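Couch or chair and a half for a small den?
Forum: Living Spaces > Furniture and Upholstery

maplerow
Posted Friday, November 22, 2019
We are replacing the sofa in our den and I can't settle on a size. The room is narrow, with a door at each end, so whatever we get has to sit on the long wall. The longest thing that fits is 72 inches. I've looked at the Ornus loveseat, which fits, and the Bustos chair and a half, which leaves space for a side table. Both come in a gray weave. Two adults use the room most evenings and we also fold laundry in there. I'd like to keep it under $300 used, and I don't mind driving for it.

Fabric is the other question. Our living room piece is a gray woven one and I like it well enough, but I don't know if I want a second one.

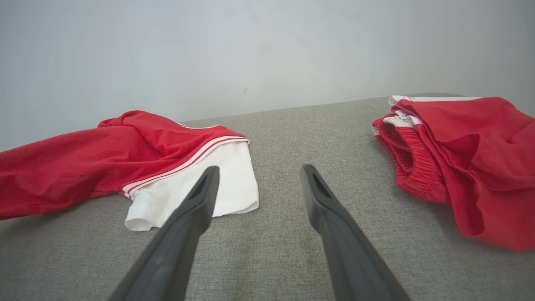 Reply 1
tworivers_deb
Go with the loveseat. A chair and a half is a one-person seat that costs as much as a two-person seat. We had one for four years and whoever got there second sat on the floor.

Gray weave is fine. It hides dust and it doesn't show every crease the way velvet does. Vacuum it with the brush head once a week.

Reply 2
hallcloset
I disagree with Deb on the chair and a half. In a narrow room a loveseat runs wall to wall and you lose the side table, and then everybody's cup is on the floor. I'd take the chair and put a small armless one across from it.

Also check your door before you check your wall. Our Ornus came with the legs on and would not make the turn in the hallway. The legs do come off, but you have to pull the black cloth underneath to get at the bolts.

Reply 3
tworivers_deb
The newer Ornus has legs that screw off by hand. Ask the seller which one it is. And two adults were mentioned in the first post, so I don't see how one big chair and one small chair is better for watching TV.

Reply 4
pinehurst72
Whatever frame you pick, look at how tight the weave is. A loose weave catches on zippers and bra hooks, and if you fold clothes on it you'll have pulls inside of a year. Run the back of your fingernail across it in the store. If it grabs, keep walking.

I've had good luck with Cistis fabric. I paid $196 to have a seat and back redone in it, labor included, at a small shop. It's a flat weave, light gray, and it has held up to two kids. My sister has the same thing on a bench.

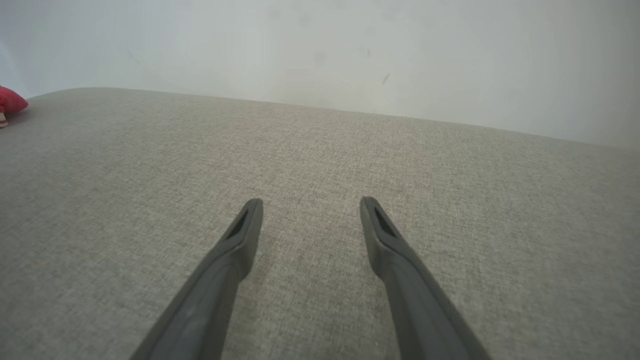 The one thing I'd change is the color. Light gray against an off-white wall looks washed out on cloudy days, and we ended up buying darker pillows to fix it. If your den gets sun you may not care.

Reply 5
hallcloset
Agree on the fingernail test. Don't agree on reupholstering. On a $300 budget you'd be spending most of it on cloth and labor and you still need something to put it on.

Reply 6
pinehurst72
Depends on what you start with. I see solid frames given away at the curb every January when people move. Sit on it, rock it side to side, and if nothing creaks it's worth the money.

Reply 7
maplerow
Thanks, all. I measured the doors and the narrow one is tighter than I thought, so detachable legs are a must. There's an Ornus listed for $200 two towns over and I've asked the seller about the legs. I'm leaning toward the loveseat and a wall shelf for the cups.

Deb, do you use any kind of spray on yours?

Reply 8
tworivers_deb
Neketov, the kind in the pump bottle. Test it on the back first. It left a ring on one cushion of ours — the rest came out fine.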